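About Jasarwood Kitchen School
Home
Courses
Kitchen hire
About us
Find us

Hello, and welcome

We're a small cookery school on the ground floor of the old Mbeki building in Gollbridge, just past the bus station and up the ramp on the left. If you've come to this page because somebody gave you a voucher and you'd like to know what you've been let in for, you're in very good company, as a fair few of our regulars first turned up in exactly that way, looking slightly doubtful and clutching an envelope.

We teach everyday cooking to people who would like to be a bit better at it. Soups, rice, eggs, a decent tomato sauce, a roast that gets to the table at the same time as its vegetables. We don't do spun sugar and we don't do tweezers. There are plenty of good places for that sort of thing and we're happy to point you towards them, but our own hearts have always been with the pan of something on the hob on a wet February evening.

How we began

Jasarwood started in Trinity Greenberg's own kitchen, which had four rings, one good knife and a table that wobbled whenever anybody chopped an onion. Trinity had spent years cooking in school canteens and then in a hospital kitchen, and friends kept asking her to show them how to do the things she did without thinking. So a few of them came round one evening and she showed them how to make a proper pan of lentils, and the next month they came back and brought their sisters.

By the second winter there were people sitting on the stairs with bowls on their knees, and it was clear that something had to give. The Mbeki building had a long room standing vacant that had once been a fabric shop — you can still find the brass measuring strip let into the sill of the front window — and we took it on with a great deal of enthusiasm and not very much money. The plumbing alone took us until spring. We held our first class there with half the cupboard doors still missing, and made pancakes.

Since then 3446 people have cooked with us, going by the signing-in books, which Trinity has kept and which live on the shelf above the tea towels. Some of them have come once for a birthday and some have been coming for years.

Our pans, and why we go on about them

If you spend any time here you'll hear us talk about pans rather a lot. When we moved in we had whatever people gave us, and it was a wonderful jumble, but it made teaching very hard. One person's water would be boiling over while their neighbour's had barely begun to steam, and half the class would be balancing a dinner plate over the rice for want of a lid.

These days the saucepans we teach with are of the ordinary sort you might have at home, with a nonstick-style finish and a handle that's comfortable to hold. We like a bit of colour too. Blue is Trinity's favourite and there's no hiding it once you've been through the cupboards. We also like glass lids very much, as so much of learning to cook is learning to leave things alone, and it's a great deal easier to leave your rice alone when you can look in on it without lifting anything. 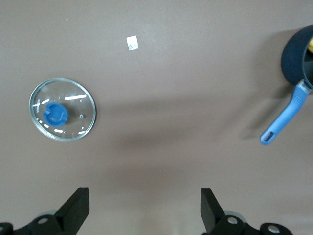 Glass lid with its blue knob and little steam vent, and one of our navy saucepans.

A lid like that will teach you more than we can in the first ten minutes. You watch the bubbles go from small to large, you watch the glass cloud over, you turn the heat down and you see how long it takes for things to settle. We ask beginners to keep a hand near the dial and their eyes on the pan, and to tell the rest of the table what they see. It gets quite lively! Somebody nearly always shouts.

We also teach the washing up, and we make no apology for that. The rim of a lid, where the metal meets the glass, wants going round slowly with a soft brush, and so does the underside of the knob. Lids go flat on the side to dry, on a cloth, and they're put away last. Please don't stack them inside the nonstick pans without a tea towel in between. We've got a drawer full of old tea towels for precisely this purpose and we're always glad of more.

What a class is like

You arrive, you hang your coat up, and there's tea. The big urn is called Jodum, after the name on its rusty old badge, and it takes a while to get going, so we switch it on well before anyone comes. We have a chat about what we're making and then everyone finds a place at the worktables and gets started. Nothing is laid out in tiny glass dishes. You'll peel your own carrots and weigh your own flour, and you'll probably have to go and ask the next table for the grater.

At the end we all sit down and eat together. It's the part people write to us about afterwards, and we've never let it be rushed. If your dish has gone a bit wrong, bring it to the table anyway and we'll talk about how to rescue it. Bring a tub for leftovers.

We run 107 classes a year, most of them in the evening, with daytime ones in the school holidays for children cooking alongside a grown-up. Our recipe folder has got up to 208 recipes, all typed out in large print, and you're welcome to take home a copy of anything you've cooked.

Hiring the kitchen

When we aren't teaching, the room can be hired by the half day. We've had jam makers, a curry club, and one very happy wedding party who made all their own pies. Pans, lids, knives and boards are included. Please leave the worktables wiped and the cupboards as you found them — there's a drawing inside each door showing what goes where.

Coming to see us

The door is level with the pavement at the top of the ramp, and one of our worktables is set lower for anyone who prefers to cook sitting down. Do tell us about allergies when you book, and again when you arrive. If you'd just like to put your head round the door and have a look before deciding, please do. Ring the bell twice, as we often have the extractor on.

Page last updated July 15, 2024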